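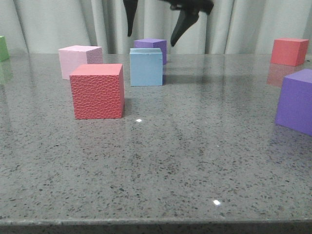
Section 4. Care and Maintenance of Stone Countertops

4.1 Scope

This section applies to all polished stone and stone-composite countertops supplied under the Stondetti name for use in kitchens, classrooms, laundry rooms and reception areas. It covers daily cleaning, the periodic renewal of the sealer, and the treatment of stains. Cutting, drilling and the repair of through cracks are covered in Section 6 and must be carried out by an approved installer.

Before beginning any of the procedures below, confirm the surface type on the delivery sheet. Surfaces marked "S" are sealed at the factory and need resealing at intervals. Surfaces marked "R" are resin-bound and must not be sealed at any time. Applying sealer to an R surface leaves a cloudy film that can be removed only by repolishing.

4.2 Materials required

Soft cotton or microfiber cloths, lint-free
Neutral cleaner (Brukanine Neutral or an equivalent product with no acid, bleach or ammonia)
Clean water
Plastic scraper with rounded corners
Sealer supplied with the countertop (S surfaces only)
Nitrile gloves
Baking soda and plastic film, for stain treatment

Caution: Do not use vinegar, lemon juice, descaling liquid, scouring powder, steel wool or the green side of a kitchen sponge. These will dull the polish. Damage of this kind is excluded from the warranty.

4.3 Daily cleaning

1. Clear the surface. Lift objects off the stone; do not slide them.
2. Remove crumbs and grit with a dry cloth, working toward one edge.
3. Dilute the neutral cleaner as stated on its label and dampen a second cloth with the solution.
4. Wipe the surface in overlapping straight strokes. Do not pour the solution directly onto the stone.
5. Wipe again with a cloth dampened in clean water.
6. Dry the surface fully with a fresh cloth, including the joint along the wall and the area behind the faucet.

Note: Streaks that remain after drying usually indicate too much cleaner. Repeat steps 5 and 6 before applying any further product.

Dried food, candle wax and glue should be lifted with the plastic scraper held nearly flat. Metal blades are not permitted on either surface type.

4.4 Testing the sealer (S surfaces only)

The sealer should be tested each September and before any new area of the countertop is put into use.

1. Clean and dry the surface as described in 4.3 and allow it to stand overnight.
2. Place a teaspoon of clean water on the stone near the sink, and a second teaspoon at a point that receives little wear.
3. Leave the water in place for 15 minutes.
4. Blot the water and inspect the stone from a low angle.

If the stone shows no change of color, the sealer is sound and no further work is needed. If a dark mark is present at either point, reseal the entire surface. Partial resealing produces a visible border between the old and new coats.

4.5 Resealing (S surfaces only)

Warning: Sealer vapor is flammable. Extinguish pilot lights and open flames, open a window, and keep children and animals out of the room until the surface is dry. Wear gloves throughout.

1. Clean the surface and allow it to dry overnight.
2. Mask the sink rim, the wall and any adjoining wood with painter's tape. Tie back curtains and blinds that hang close to the counter.
3. Shake the sealer container and pour a small quantity onto a cloth.
4. Apply an even coat in sections no wider than the reach of one arm.
5. Leave the coat for the time printed on the container. Do not allow it to dry on the surface.
6. Remove all excess with a dry cloth.
7. Wait two hours, then apply a second coat in the same manner.
8. Remove the tape and keep the countertop out of use until the following day.

Coverage and curing times are given for rooms kept below 82 °F. In warmer rooms the sealer dries too quickly and should not be applied.

4.6 Treatment of stains

Stains should be treated as soon as they are noticed. Oil, coffee and ink may be drawn out with a paste of baking soda and water.

1. Mix the paste to the thickness of peanut butter.
2. Spread it over the stain, extending slightly beyond the edge.
3. Cover with plastic film and tape down the sides.
4. After 24 hours, remove the film and let the paste dry completely.
5. Lift the paste with the plastic scraper, rinse and dry.

The treatment may be repeated once. If the stain is still present, contact the service office. Rings and pale spots left by acidic liquids are etching and will not respond to the paste.

4.7 Heat, weight and impact

Trivets must be used under pots, kettles and electric cookers. Do not stand or kneel on the countertop. Overhanging sections without brackets are not designed to carry a seated person. Cutting boards should be used for all food preparation.

4.8 Records and service

Each resealing should be entered on the maintenance card at the back of this manual, together with the batch number of the sealer. The card will be requested with any warranty claim.

Service requests should be addressed to Fenna Baert, Customer Service, quoting the order number and surface type. Technical questions concerning sealers and cleaners are answered by Radek Hubáček, Surface Care.

Section revised 14 February 2024. Replaces all earlier versions of Section 4.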